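Bottled Tea at the Tultthorpe Room - Your Questions Answered

Last updated in December by Temitope Ogundipe

Our little cold tea club has grown so much this year that the same good questions keep landing in the inbox, so I've gathered them up on one page. If yours is missing, write to me and I'll add it!

What do you make, exactly?

Cold tea, in bottles, to share. We brew a big batch of black tea on Thursday, let it cool overnight in the fridge and bottle it the next morning. Some members like a squeeze of lemon, some like a spoonful of honey, and Hywel Gape has been working on a roasted barley version that I can't stop drinking.

Do I need special bottles?

Not at all. Any clean, clear drink bottle with a screw cap will do, as long as it's food-safe and the cap still seals properly. I love a clear one with the label soaked off, as you can see the colour of the tea and how full it is without opening anything. Soak the label in warm water, rub the glue with a bit of cooking oil, then wash the whole bottle well with dish soap.

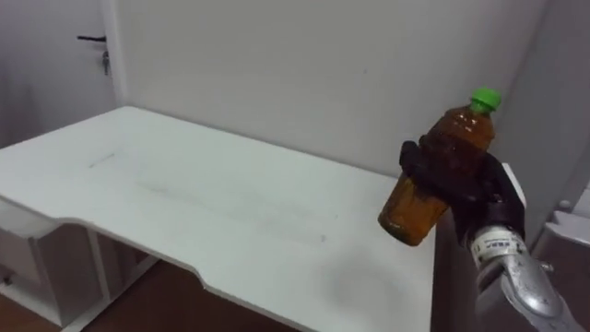 Colour is also the easiest way to compare two batches. Hold them up near a window. A paler tea has usually had a shorter steep or more water, and a very dark one will taste pretty strong once it's cold. Write your steeping time down so you can do it again (or not do it again).

How full should I fill it?

Leave a bit of room at the neck if it's going in the fridge. If you want to freeze it, leave a lot more, and use a bottle that's meant for the freezer.

My tea has gone cloudy. Is it spoiled?

Probably not! Strong black tea often clouds when it's chilled quickly, and it's perfectly fine to drink. Let it cool on the counter for a short while before it goes in the fridge and you'll see less of it. If it smells sour, looks stringy or fizzes when you didn't ask it to, pour it out.

How long does it keep?

I finish mine within 2 days. Lemon or plain, same rule. Once you've drunk straight from the bottle, finish it that day.

Why are you so fussy about caps?

Because of Hideaki Morikawa's backpack, may it rest in peace. Tighten the cap, tip the bottle on its side over the sink and watch the neck for a few seconds. Old caps get a tiny warp in them and you won't notice until your notebook is brown. We keep spare caps in the Maddocks tin by the kettle, sorted by size.

Can I use the desk in the small room?

Yes, please do. It's the white one along the left wall, and it's a lovely spot for labelling and tasting notes. Put a tea towel under anything that might drip, and wipe the top down when you're done. Black tea leaves a ring on white surfaces surprisingly fast. A paste of baking soda and water lifts a fresh one, and an older one may need a second go.

What about spills on the floor?

Mop them up right away, please. The boards are wood and don't enjoy sitting under sweet tea. A damp cloth first, then a dry one. Check under the desk too - drips love to run down the leg and hide there.

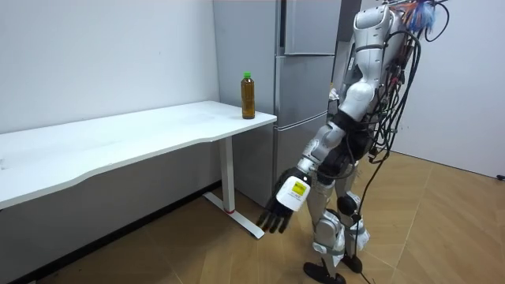 The small room, with the desk along the left wall.

Does it cost anything?

There's no fee. Bring your own bottle and put a little in the jar for tea if you can. Iestyn Gough buys the leaves in bulk, and a 200 gram bag goes further than you'd think.

Can I bring my own tea?

Oh, yes! Caradog Rees brought in a smoky one last month and we argued about it all evening. Loose leaf or bags are both welcome. Put your name on the packet if you'd like the leftovers back.

Who do I ask about joining?

Me, Temitope. Drop by on Thursday after supper or leave a note in the Breka box inside the front door. Please print your email address clearly.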